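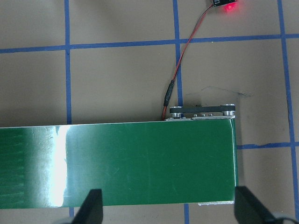

Green belt, end bracket and the red and black lead

Small conveyor belt drifts to one side at the end roller, how to correct?

Asked 5 Aug 2019 in Workshop and Bench Equipment
Viewed 3,942 times

I have a narrow bench conveyor with a smooth green belt, sold as a Kundex. The belt tracks fine for the first few minutes and then creeps toward the rail on the bracket side. After 30 minutes of running, it rubs. The surface has light scuffs and scratches but no cuts. I have already cleaned both rollers with alcohol. Do I adjust the end roller or the drive roller first? The leaflet only covers wiring.

Answer 1 (accepted, score 51)

Start with the end roller. Leave the drive roller alone unless you run out of adjustment.

Check the frame first. If the conveyor is sitting slightly twisted on the table, the belt will drift no matter what you do at the rollers. Put a level across the rails at each end and shim until both readings match.

Then, with the belt running slowly and empty, tighten the tension screw on the side the belt is moving toward. A quarter turn, no more. Wait for several full passes of the belt before touching it again. Most people overshoot at this step — the belt responds slowly, and two corrections stack up.

Once it holds, mark the screw position with a paint pen. Recheck after a day of use. New belts stretch.

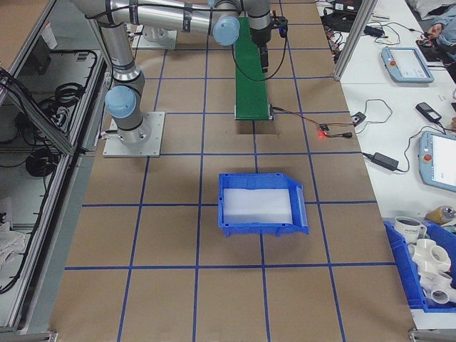
Does the belt need to be tighter if it only drifts under load?
Usually it needs to be square before it needs to be tight. Load the belt down the center line, see if the drift stops, and add tension only if the roller slips.

Answer 2 (score 2)

Had the same thing on a Vosiline. Turned out to be dust packed on one side of the roller. Peeled it off with a plastic scraper, fixed. I see you cleaned yours, but look at the underside of the belt too.

Answer 3

Replace the belt. Bumden cuts them to length. Measure the old one off the rollers, not on.

Comment on Answer 3: A new belt will drift the same way if the roller is out of square. Adjust first.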